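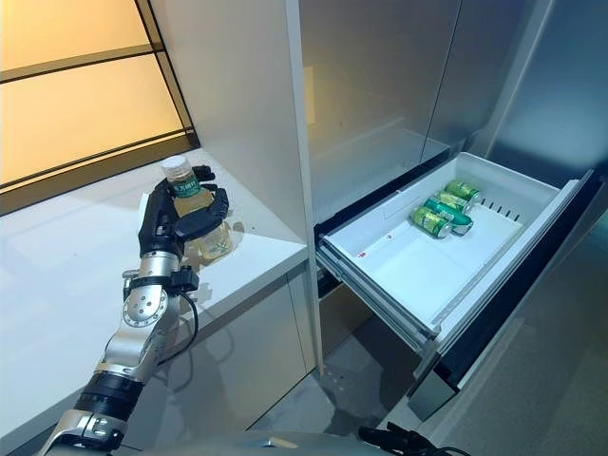
使用済みPETボトルの再生工程は、樹脂を溶かす装置の性能よりも、その手前で異物をどこまで落とせるかに左右される。溶融した樹脂から取り除けるものは限られており、押出機に入る前に残っていたものの多くは、色か臭いか黒点として最終製品まで残る。原料としての素性だけを見れば、飲料用PETボトルは廃プラスチックの中でも際立って揃っている。無色透明の胴に白いねじキャップを締め、首のすぐ下に緑のラベルを帯のように巻いた茶色がかった飲料のボトルは、その典型的な姿といえる。胴は透明で、色の付いた部分は外側に巻かれており、蓋は回せば取れる。だが再生工場に届く時点で、この単純な構成はかなり崩れている。蓋は締まったまま、ラベルは巻かれたまま、中身は残ったまま、全体は圧縮されて隣のボトルと噛み合っている。

本稿では、内陸の工業団地に立地するHarb再生工場の処理ラインを例に、ベールの受け入れからペレットになるまでの工程を順に見る。同工場は自治体系の回収品と事業系の回収品を併せて受け入れ、飲料ボトル向けの再生樹脂とシート向けのフレークを生産している。受け入れ量は繁忙期の月で3000トン近くに達する。工程自体に目新しい原理はない。比重差、風力、光、熱、アルカリといった古くからの手段を、どの順番で、どの条件で使うかが品質の差になる。

三つの樹脂

飲料ボトルは一般に三つの部分からなる。胴、キャップ、ラベルである。胴はポリエチレンテレフタレート、すなわちPETで、比重は1.3台後半にあり水に沈む。キャップはポリエチレンまたはポリプロピレンの成形品で、比重は1を下回り水に浮く。この差があるため、両者は粉砕した後でも水槽で分けることができる。キャップを外さずに捨てられたボトルがあっても工程が破綻しないのは、この比重差のおかげである。開栓時に首に残るリングも同じ樹脂でできており、同じように浮く。

厄介なのはラベルである。ラベルには大きく分けて、熱で縮めて胴に密着させるシュリンクラベルと、帯状のフィルムを巻いて端を接着する巻き付けラベルがある。巻き付けラベルにはポリプロピレンのフィルムが多く、これは浮く。シュリンクラベルにはポリスチレン系とPET系があり、ポリスチレン系は比重が水をわずかに上回る程度で、印刷インキの量や気泡の付き方によって浮いたり沈んだりする。PET系は胴と同じように沈む。樹脂としては胴と同種であっても、印刷層を持ち、熱収縮性を出すために共重合成分が加えられているため、胴のフレークに混ざれば着色と軟化点の低下を招く。水槽では分けられないので、粉砕前に剥がすか、粉砕後に風で飛ばすか、色で弾くしかない。

消費者の目にはミシン目の有無がラベルの良し悪しに見える。再生側から見ると、ミシン目は回収前に剥がされる確率に効くだけで、剥がされずに届いたラベルの処理のしやすさにはほとんど関係しない。後者を決めるのは材質、厚み、インキの性質、糊の種類と塗布面積である。
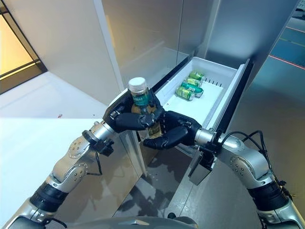

読了時間：10分

ベールの品質

回収されたボトルは、自治体または委託先の中間処理施設で選別され、圧縮梱包されてベールになる。ベールは直方体で、結束にはPPバンドか針金が使われる。Harb工場では、受け入れ時にまず外観を見る。表面に見えるキャップの割合、ラベルの残り方、色付きボトルの混入、土砂の付着、側面からの液垂れが確認項目である。続いて抜き取りで解体検査を行い、異物を種類別に秤量する。

同工場が直近の集計期間に解体検査を行ったベールは321個であった。異物の重量比が最も大きかったのはキャップとラベルで、これは予想の範囲にある。工程への影響が大きかったのは、重量では目立たない項目のほうだった。ガラス片、乾電池、アルミ缶、食用油の付着したボトル、そして飲み残しである。ガラスは比重がPETより大きく水槽で沈むため、沈降側に移って粉砕刃と押出機のスクリューを傷める。食用油は洗浄液に移行し、ほかのフレークの表面を薄く覆って洗浄効率を下げる。

飲み残しは重量比で見ると季節変動が大きい。気温の高い時期は飲料の消費量そのものが増え、回収箱に飲みかけのまま投入されるボトルも増える。圧縮時に蓋が飛べば液は排出されるが、蓋がきつく締まっていて胴が破れなければ、液を抱えたままベールに入る。保管中に発酵が進むと内圧が上がり、結束を切った際に中身が噴き出すことがある。糖を含む飲料では、付着した液が乾いて粘着性の膜になり、土砂と紙片を抱き込む。茶系飲料は糖を含まないものが多く粘着の問題は小さいが、ポリフェノール類の酸化物が着色の原因になりうる。Harb工場では、夏季に受け入れたベールを先入れ先出しの原則から外し、搬入後すぐに解体へ回している。

圧縮のかけ方にも適正な範囲がある。密度を上げれば輸送効率は良くなるが、ボトル同士が噛み込んで解体機でほぐれず、塊のまま選別機に入る。塊は光学選別機のノズルでは弾けない。逆に密度が低すぎると、荷崩れが起き、保管場所も余分に要る。受け入れ側が密度の上限を示しても、圧縮機の型式が施設ごとに異なるため、揃えるのは難しい。Jusska地区の中間処理施設は古い一軸式の圧縮機を使っており、ベールの端部だけが極端に締まる傾向がある。Harb工場では同地区のベールに限り、解体機の送り速度を落としている。

解体とラベル剥離

ベールは結束を切った後、解体機で崩される。解体機は低速で回る複数の軸に爪を備え、塊を引き剥がすように働く。この段階でボトルを切ってはならない。切断片は次のラベル剥離機で裏返ったり折り畳まれたりして、ラベルを内側に巻き込むためである。

ほぐれたボトルは回転ふるいに入り、土砂、小さなガラス片、外れたキャップが落ちる。その後に磁力選別と渦電流選別があり、鉄とアルミが除かれる。ここまでは一般的な資源選別施設と変わらない。

ラベル剥離機は、内側に刃状の突起を並べた円筒と、同じく突起を持つ回転軸からなる。ボトルは円筒の中で揉まれながら進み、突起がラベルに引っ掛かって裂く。Harb工場が採用しているのはDurberg社製の乾式剥離機で、突起の角度を交換式の板で変えられる構造になっている。角度を立てれば剥離率は上がり、同時に胴の破片も増える。破片は後段の風力選別でラベルと一緒に飛び、収率の損失になる。同工場では、剥離率と収率損失を縦横に取った運転線図を持っており、ベールの産地ごとに運転点を決めている。

交換部品の管理は地味だが重要である。突起板の交換周期は運転3000時間と定めてある。摩耗した突起は角が丸まり、ラベルを裂かずに撫でるようになる。剥離率の低下は徐々に進むため、日々の数字だけを見ていると気づきにくい。以前は剥離率が下限を割った時点で交換していたが、その方式では下限に近い状態で長く運転することになり、後段の色選別に負荷が移っていた。現在は時間基準に統一している。

剥離機を出たボトルとラベルの混合物は、風力選別でフィルム片を飛ばす。シュリンクラベルの厚いものや、濡れて胴に貼り付いたものは残る。冬の朝、屋外に置いたベールが霜を帯びているときは、風力選別の効率が目に見えて落ちる。建屋内で一晩置いてから投入するのが対策だが、置き場所が要る。

光学選別

次に近赤外線による材質選別と、可視光による色選別を行う。近赤外線選別機は、コンベヤ上のボトルに光を当て、反射光のスペクトルから樹脂の種類を判定し、対象外のものを圧縮空気で弾く。PETとポリ塩化ビニルは比重が近く、水槽では分離できない。ポリ塩化ビニルが微量でも混ざると、溶融温度で分解して塩化水素を出し、PETの分子鎖を切り、黄変と黒点を生む。飲料ボトルにこの樹脂が使われることは今日ほとんどないものの、家庭用品の容器や農業用の配管片が紛れ込むことがあり、装置から外すことはできない。

光学選別の原理的な弱点は、表面しか見ていないことにある。全周をシュリンクラベルで覆われたボトルは、ラベルの材質として判定される。ポリスチレン系のラベルであれば、中身がPETの胴でもポリスチレンとみなされて弾かれる。これを避けるには、手前のラベル剥離で胴の表面をある程度露出させておく必要がある。胴の一部しか覆わない幅の狭いラベルは、この点で有利に働く。どの向きで光の下を通っても、露出した胴がどこかに写るからである。

水分も判定を乱す。近赤外線は水に強く吸収されるため、表面に水膜があるとスペクトルの特徴が浅くなる。内部に液を残したボトルも同様の影響を受けるうえ、質量が大きいので空気ノズルでは軌道が変わりきらない。弾いたつもりで弾けていないものが、良品側に落ちる。Harb工場では、重いボトルを弾道の差で落とす予備選別を光学選別の前に置いている。

色選別では、無色透明のものと着色されたものを分ける。国内の飲料ボトルは業界の自主的な設計指針のもとで無色透明が標準になっており、着色品は輸入品か飲料以外の容器に多い。薄い青の胴は見逃されやすい。単体ではほぼ透明に見えるが、フレークになって厚く積まれると色が現れる。少量の青みは再生樹脂の黄ばみを打ち消す方向に働くため、あえて排除しない工場もある。同工場では、ボトル向けの系列からは除き、シート向けの系列に回している。

光学選別の後には人手による最終確認がある。ここに人を置くかどうかは工場によって判断が分かれる。Harb工場では、機械の設定ずれを早期に知るための観測点と位置づけている。良品側のコンベヤで特定の異物が増えたとき、その種類と時刻を記録し、ノズルの詰まりやランプの劣化と照合する。

粉砕と洗浄

選別を終えたボトルは湿式粉砕機に入る。粉砕機の下部にはスクリーンがあり、孔径10ミリを通過したものがフレークとして出る。孔径を小さくすると、首部の厚い部分も細かくなり洗浄液が行き渡るが、微粉が増える。微粉は乾燥機で舞い、押出機で先に溶けて焼け、黒点の原因になる。孔径を大きくすると微粉は減るものの、折り畳まれたフレークの内側に汚れが残りやすい。

粉砕を湿式にするのは、発熱を抑えることと、砕けると同時に洗い始めることの二つの理由による。粉砕室内ではフレーク同士が激しく擦れ合い、表面の土や糊の一部がここで落ちる。粉砕水は汚れが激しく、沈殿と濾過を経て循環させるが、塩分と有機物は濃縮していくため一定量を抜いて補給する。

次の浮沈分離槽で、キャップとリングの樹脂、残ったポリプロピレンのラベル片を浮かせて除く。槽内の流速が速すぎると、沈むはずのPETが流され、浮くはずの樹脂が引き込まれる。フレーク表面に気泡が付くと見かけの比重が下がるため、投入部には強制的に沈めるための羽根車がある。浮いた側の樹脂は脱水して別系統のペレットにする。パレットやかごなど、色を問わない成形品に使われる。白いキャップが主体であっても、様々な色が混ざるので、全体としては灰色がかった仕上がりになる。

続くアルカリ洗浄が、洗浄工程の中心になる。加温した水酸化ナトリウム水溶液に界面活性剤を加え、撹拌槽で糊とインキを落とす。アルカリはPETの表面をわずかに加水分解する。これには、汚れを樹脂の表層ごと持ち去る効果がある。条件を強くすれば清浄度は上がり、樹脂の損失と排水負荷も増える。表面が荒れたフレークは乾燥しにくく、光の散乱によって白っぽく見える。

糊には、アルカリに溶けて剥がれるもの、軟化して剥がれるもの、どちらにもならないものがある。溶ける糊は洗浄液に移り、液の粘度と着色を高める。軟化型は、剥がれたあと温度の低い箇所で再び固まり、フレークに付き直すことがある。浴の温度だけを管理していても、配管やスクリューコンベヤの途中で冷えていれば再付着が起きる。Harb工場では冬季に搬送部の保温を強化した結果、フレークの色調のばらつきが縮小した。

すすぎの後、遠心脱水機で表面水を切り、熱風で乾燥する。残留アルカリはpHで確認する。アルカリが残ったまま溶融すると、加水分解と着色が加速するため、すすぎの段数は削りにくい。省水のためにすすぎ水を上流で再利用する向流式が標準で、最も清浄な水は最後の槽にだけ入る。

フレークの検査

乾燥後のフレークは、もう一度光学選別を通る。今度は片の単位で材質と色を判定するもので、ボトル単位の選別で見逃したものを拾う。片が小さいため、一つの異物を弾くときに周囲の良品も一緒に弾く。弾いた側を再度選別機に戻す二次選別を設けるかどうかで、収率は大きく違う。

検査室では、抜き取ったフレークを加熱板に広げ、所定の温度で一定時間置く。糊の残った片は褐色に変わり、ポリ塩化ビニルは黒く焦げ、ナイロンは黄色くなる。古典的な方法だが、原因物質ごとに変色の仕方が違うので、工程のどこに手を入れるべきかが読み取れる。数値化された色調計の値よりも、焼いたフレークを見るほうが早いという現場は多い。

ナイロンは、酸素や炭酸ガスの透過を抑えるための中間層として、多層ボトルに使われてきた。層間の接着が弱いものは粉砕時に剥がれ、風力選別で除ける。接着が強いものや、樹脂に練り込まれたものは分離できず、黄変の要因になる。酸素吸収剤を含むものも同様である。近年は胴の内面に薄い炭素膜や酸化ケイ素膜を蒸着する方式もあり、膜の量が極めて少ないため再生への影響は小さいとされる。膜は粉砕と洗浄で一部が脱落し、残りは樹脂中に分散する。

溶融と固相重合

飲料ボトルに戻す用途では、フレークを溶かしてペレットにするだけでは足りない。PETは溶融時の熱と水分によって分子鎖が切れ、固有粘度が下がる。固有粘度が下がった樹脂でプリフォームを成形すると、延伸ブローの際に肉厚が偏り、落下強度も不足する。また、使用中に樹脂へ染み込んだ成分を取り除く必要がある。消費者が空きボトルに飲料以外の液体を入れることは想定しておかなければならず、食品接触用途の再生工程は、そうした誤使用を前提とした除染性能の確認を求められる。

Bernidwood系と呼ばれる真空式の反応器は、フレークの段階で除染を行う方式である。フレークを真空下で加熱撹拌し、揮発性成分を引き抜いたのちに押出機へ送る。水分も同時に抜けるので、押出時の粘度低下が抑えられる。これに対し、押出後のペレットを窒素気流中または真空中で長時間加熱する固相重合方式では、除染と同時に分子鎖を伸ばして粘度を回復させる。前者は設備が小さく立ち上げが早い。後者は粘度の調整幅が広い。Harb工場は前者で導入し、増設時に後者を追加した。二つの系列は直列にも並列にも組めるようになっており、原料の状態と納入先の規格に応じて切り替える。

押出機の先端にはスクリーンチェンジャーがあり、金属メッシュで溶融樹脂を濾過する。アルミ片、砂、炭化物がここで止まる。メッシュの目を細かくすれば濾過精度は上がり、差圧も上がる。差圧が上がると樹脂温度が上昇して劣化が進むので、細かい目を使えるかどうかは、前段の清浄度で決まる。シリコーンゴムのような柔らかい異物は、圧力で変形してメッシュを抜ける。キャップの内側のライナーや、調味料容器の注ぎ口の弁に由来するもので、フレーク段階で除けなければ成形品の中に点として残る。

ペレット化した直後の樹脂は非晶質で、そのまま加熱するとガラス転移点を超えたところで互いにくっつく。これを防ぐため、撹拌しながら結晶化させる。結晶化したペレットは白く濁る。透明な樹脂を作る工程の途中で原料が白くなるのを見学者は不思議がるが、成形時に溶かして急冷すれば透明に戻る。

黄色みの管理

再生PETの色で問題になるのは黄色みである。熱履歴によって共役構造を持つ分解物が生じ、短波長側の光を吸収する。一回の再生による増加はわずかでも、ボトルからボトルへの循環を繰り返せば蓄積する。新しい樹脂との混合比率が低いうちは薄まって目立たない。比率が上がるにつれて、循環回数の多い分子が平均を押し上げる。

対策の一つは、青や赤の色材を微量加えて見かけの黄色みを打ち消すことである。ただし、打ち消しは吸収を足す操作なので、明度は下がる。透明な飲料を入れたボトルでは、灰色がかった印象になる。茶系飲料のように内容液に色があれば、ボトルの黄色みも灰色みも見分けにくい。そのため、再生樹脂の比率を上げる際に茶系の製品から始めるのは理に適っている。水のボトルは後になる。

もう一つは、熱履歴そのものを減らすことである。プリフォームを作る工場が再生工場に隣接していれば、ペレット化を省き、溶融樹脂をそのまま成形に送ることができる。フレークから直接プリフォームを成形する設備も実用化されている。いずれも中間在庫を持ちにくく、原料の変動が製品に直結するため、前段の選別と洗浄が安定していることが条件になる。

副産物としてアセトアルデヒドも管理対象になる。PETの熱分解で生じ、ごく低い濃度でも果実様の臭いを与える。味の弱い水では閾値が低く、茶や果汁では相対的に許容幅がある。固相重合の工程で大半が抜けるが、成形時の加熱で再び生じるため、成形条件と併せて見る必要がある。

収率という尺度

再生工場の成績は、しばしば収率で語られる。投入したベールの重量に対して、製品としたフレークやペレットの重量がどれだけあるかという比である。この値は扱いに注意が要る。分母には水分、飲み残し、キャップ、ラベルが含まれ、それらが多いベールほど収率は低く出る。工場の技術が同じでも、受け入れる地域が変われば値は動く。

Harb工場では、ベールの解体検査から求めたPET分を分母にした正味の収率を併用している。正味の収率を下げる主な経路は三つあり、ラベル剥離機で生じた胴の破片、フレーク選別で道連れに弾かれた良品、洗浄工程で流出した微粉である。どの経路の損失も、品質の要求を緩めれば減る。飲料ボトル向けの規格で弾かれたものの多くは、シートや繊維には十分に使える。複数の用途を持つ工場が有利なのは、弾いたものに行き先があるためである。

回収側で変えられることは限られる。蓋を外し、中身を空け、軽くすすぎ、ラベルを剥がすという排出方法は、家庭系ではかなり定着している。自動販売機横の回収箱や事業所から出る事業系では、定着の度合いが低い。両者を同じラインで処理する場合、事業系の比率が運転条件を決めてしまう。同工場では、時間帯を分けて処理する方法を試行しており、午前に家庭系、午後に事業系を流す。切り替えのたびに剥離機の送り速度と洗浄液の濃度を変えるため、切り替え時のフレークは規格外として扱う。その量を見込んでも、混合して処理するより飲料ボトル向けの比率は高くなった。

残っているのは洗浄液の寿命の問題である。事業系を処理した後の液には糖と糊が溜まり、翌朝の家庭系に持ち越される。夜間に液を静置して上澄みを戻す槽の増設が検討されており、設置場所は脱水機の北側、現在キャップ樹脂の仮置きに使っている区画になる見込みである。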